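Search this journal Enter keywords Go

4.2 Second-hand shoes and the Saturday market at Salport

The most rewarding part of our fieldwork was the shoe trade. Of the 3232 sales entered in the Salport ledgers, footwear made up a larger share than coats and hats put together, which none of us had expected! Egilsson had argued that shoes move through a town more slowly than other clothing, as buyers want to try them on. Our figures bear her out beautifully.
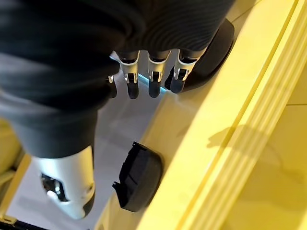
Prices held steady from opening until noon, then fell quickly. Sellers from Flomness dropped theirs first, and those from Vodton followed within the hour. Five of the eight sellers we spoke to said that plain black pairs were the easiest to shift, above all in November, when school and work shoes wear through.
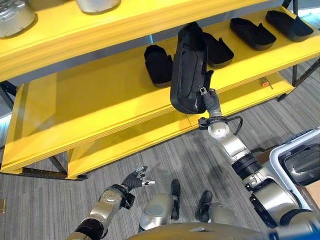
Figure 6. Black shoe-shaped items on yellow shelving.

Repair matters too. A resoled pair often fetched more than an unworn one of poorer make, and regular buyers could name the cobbler by the stitching alone (a lovely skill to watch). Seppälä, the oldest repair shop in the district, marked its work with a small notch in the heel, and we found that notch mentioned again and again in the ledgers. Section 4.3 follows these marked pairs from one owner to the next.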